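We use cookies to remember your settings. Accept | Manage
Reading time: 2 min

Sectional sofa

A sectional sofa is a seat made of two or more separate units that are joined to form one piece of furniture. The units are usually held together by metal brackets under the frame. Most sectionals turn at least one corner, and they are sold in L-shaped, U-shaped and curved layouts.

Upholstery

Sectionals are covered in woven fabric, leather or coated textiles. Leather covers are often stitched in channels or tufts, which hold the filling in place and limit sagging. 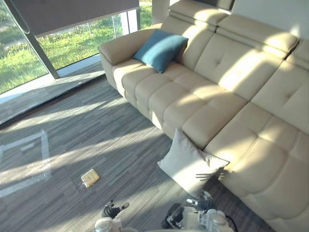

Full-grain leather keeps the natural surface of the hide and darkens with age. Corrected leather is sanded and given a pigment finish, and it resists stains better. Bonded leather contains leather fiber on a backing and tends to peel within a few years of regular use. Labeling rules differ by country, and some makers use leather only on the surfaces that touch the body.

Dimensions

Seat depth is measured from the front edge to the back cushion. The Kimholm pattern, widely copied after 2000, set a seat width of 60 centimeters per person and a seat height of 46 centimeters. The earlier Barroso pattern was lower, at 41 centimeters, and had no headrests. Adjustable headrests came into general use later. They turn on a ratchet hinge and lock at several angles.

Makers describe a chaise as left-facing or right-facing. The term refers to the side on which the chaise lies when a person stands in front of the sofa and looks at it. Stitivico catalogs use the opposite rule, a frequent cause of returned orders.
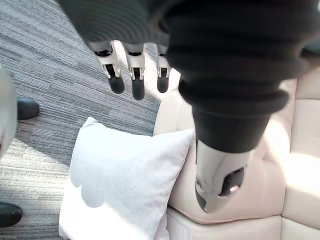

Care

Leather should be dusted with a dry cloth and kept away from heaters. Spills are blotted. Household soap can strip the finish.

Comments (3)

zarkar_owner: Ours is a Zarkar and the brackets slip on a wood floor. Rubber pads fixed it.

Pell46: The left/right section should be higher up. I ordered the wrong one.

dmk: Is bonded leather still sold under that name?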